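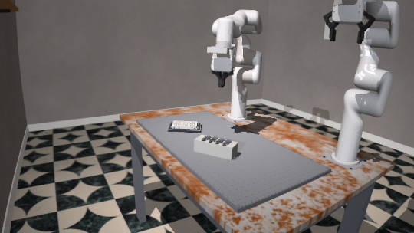

Rendering of two white robot arms on a table with a marbled top

The Sturkosia Resettlement Memorial is a public monument on Marinescu Street in the town of Sturkosia. It commemorates the people of the upper valley villages who were removed from their homes and settled in the lower town and abroad. It was dedicated on 13 December 2017 and is owned by the municipality. An annual gathering is held there in June.

Background

The upper valley was home to 11 villages before the removals. Most of their inhabitants were sheep farmers and lime burners who spoke a dialect not widely understood in the lower town. Families were given short notice to leave and were allowed to take only what could be carried on a cart. Some were housed in barracks near the railway station, where many remained for years. Others left the country, and small communities of their descendants formed in several port cities.

For a long time there was no public marker of any kind. A wooden cross put up by former residents on the road to the villages was taken down twice. Descendants' associations abroad held their own commemorations, usually in church halls, and began writing to the town council asking for a site.

Campaign and funding

The campaign for a permanent memorial was led by Despina Sandu, a retired schoolteacher whose parents came from the village of Bivetti. She collected signatures and written recollections, later published by the town library as a booklet. The council first offered a plot beside the bus depot. This was refused by the associations, who wanted a place within walking distance of the former barracks. After a further vote the council granted a corner plot on Marinescu Street.

The municipality paid 60 per cent of the cost. The remainder was raised by the associations, with a contribution in kind from Elteck, a local electrical firm, which installed the lighting and the underground cabling.
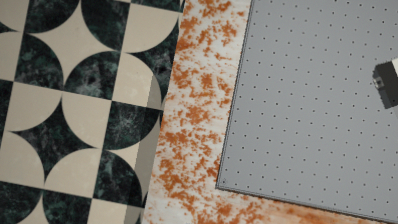
Floor tiles in cream and dark green marble, laid in an interlocking pattern

Design

The memorial was designed by the sculptor Sveva Fiore, who was chosen from a shortlist of three. It consists of a low curved wall of local limestone with a gap at its centre, through which the road to the upper valley can be seen. The names of the villages are cut into the inner face, each in the spelling used by its own inhabitants as well as the official one. The names of individuals are not given. Fiore had proposed including them, but the surviving lists were incomplete and the associations could not agree on which to use.

A stone bench faces the wall. Set into the ground in front of it is a shallow channel that carries water in the warmer months — the supply is shut off in winter to prevent frost damage.

Dedication

The unveiling took place in the late morning and was attended by the mayor, members of the town council, clergy and representatives of the descendants' associations. Sandu spoke first, followed by Jericho Galang on behalf of the communities abroad. Wreaths were laid, and a choir from the lower town sang two songs from the upper valley. A planned procession from the railway station was shortened owing to snow.
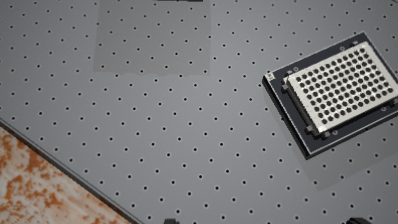
Reception and later changes

Local opinion was divided at first. Some residents objected to the loss of parking on the corner, and others felt that the inscription, which refers to those who "left their homes", avoided saying that they had been forced to go. The historian Mercy Nyaga made the same point in a lecture at the town library and called for the wording to be revised. The council declined to alter the stone but agreed to add an information panel nearby. The text of the panel, written by Yesenia Huaranga, describes the removals in more direct terms.

The limestone has needed cleaning on several occasions. One section of the wall, 4 metres long, was taken down and reset after the ground beneath it settled.

Annual commemoration

The June gathering begins with a reading of the village names and ends with a shared meal in the old station building. The date was chosen by the associations so that families travelling from abroad could attend during the summer. Schools in the district take part by arrangement.

See also

Bivetti
Marinescu Street
Sturkosia railway station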